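The Long Sit

My mother-in-law's old couch took four men and one divorce lawyer to get out of the house in Gasley. The lawyer was a neighbor who happened to be walking his dog, and he turned out to have the best eye for angles. I mention this to anyone who is about to buy a sofa, and they all nod politely and then buy one that is too big for the door.

We are living in the age of the enormous couch. Walk into any showroom on the Sarkordale road and you'll find pieces with chaises, consoles, cup holders and a place to charge your phone, priced like a used car and just as hard to park. The model I visited most often this spring, the Bello, was tagged at $2,941. I was told I could have it for $2,688 if I decided by Wednesday. I did not decide by Wednesday. On Thursday the price was the same.

Tahmineh Pakzad has sold furniture for 17 years, most of them at Fallahi, a family store with low ceilings and strong tea. She has watched couples fight over armrests with a passion they don't seem to bring to mortgages.

"They sit down for ten seconds, very straight, like they're at the dentist," she told me. "Who sits like that at home? Lie down. Take your shoes off. Eat something."

I lay down. A family of five came through and looked at me the way you look at a seal on a beach.

Her other complaint is about measuring. People measure the wall, she says, and they measure it well. Then they forget the stairs, the hallway, the radiator and the fact that the door of the room opens inward. One customer had a sectional delivered to a third-floor apartment and kept it in the lobby for most of June, where it became popular. The building asked if it could stay.

Leather is its own argument. The people who love it say it lasts forever, and the people who have worn shorts on it say the same thing in a different tone. Pale leather is for those with no children, no dog and no red wine, or for those who have all three and a great deal of faith. Pakzad sells plenty of it. She owns brown.
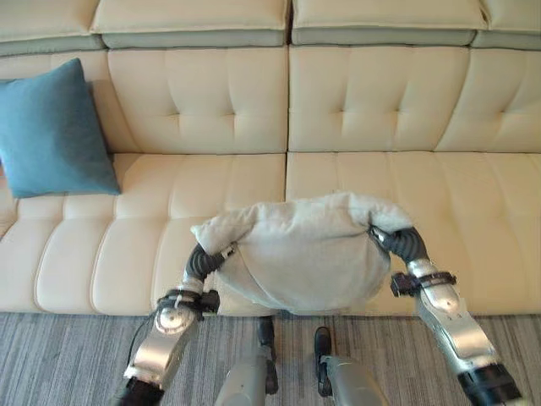
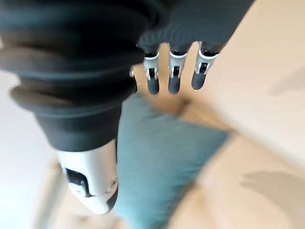
What to Do With the Old One

Your charity shop doesn't want it. Your brother says he wants it, but he has been saying so since the winter and he doesn't have a truck. The city will pick it up if you book a slot, drag it to the curb and accept that it will rain.

I went home and sat on ours, which sags on the left where I read and on the right where my husband sleeps through movies. The middle is as good as new. We've started putting guests there.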